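Framing inspection, second visit

24th July

The county inspector signed off on the framing this morning, so the drywall crew can start. I said last time that I would write up the punch list from the first visit, which we did not pass. Most of it was small.

We bought the lot in Zesville two years ago and signed with Hudix for the build in October. Their standard contract gives the buyer one walkthrough before drywall. I asked for a second and got it in writing, at no charge. If you are about to sign with any production builder, ask for the same thing before you sign, while they still want your signature.

Items from the first visit:

Fire blocking was missing in the chase behind the upstairs bath. The chase runs from the basement to the attic, and the inspector found it in under a minute.

Two joists under the hall had been notched by the plumber in the middle third of the span. The code does not allow that. Hudix sent the problem to the truss supplier's engineer, who specified a sistered joist on each side, glued and nailed. I have a copy of the letter in the house file.

Nail plates were absent where the supply lines pass close to the stud face in the laundry wall. 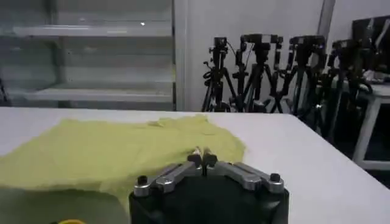
Yellow-green cloth on the white table.

The laundry wall also changed after the first visit. The plan had a 2x4 wall with the washer drain squeezed in next to the dryer duct. It is now 2x6, which costs us 2 inches of floor and leaves space for both. The change order was $700. I thought that was high for a short wall, and I asked for a breakdown. Lumber was a small part of it. The rest was labor and a revised drawing.

The other change order was for windows. We had picked the Joshi casements for the south side and the basic sliders everywhere else. The bedroom sliders did not meet the egress opening once the sill height was set, so those are casements too. Hudix covered that one — it was their drawing.

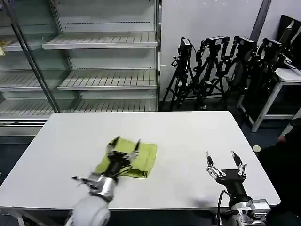
I measured the diagonals of every bedroom with a laser before the inspector arrived. The worst room is out by a quarter inch, and I can live with that. The stair opening is square. The garage slab has one shrinkage crack, thin enough that a business card will not go in, and I marked both ends with a pencil so I can check it later.

Insulation was inspected on the same trip. The attic waits until the ceiling board is up. The blown depth should be about 83 percent of what I wanted, but it meets code, and adding more later is cheap.

Next is the driveway. The Skusby subdivision rules want broom-finished concrete out to the street, and our plan shows gravel for the last stretch. I have sent in the form and am waiting for a reply.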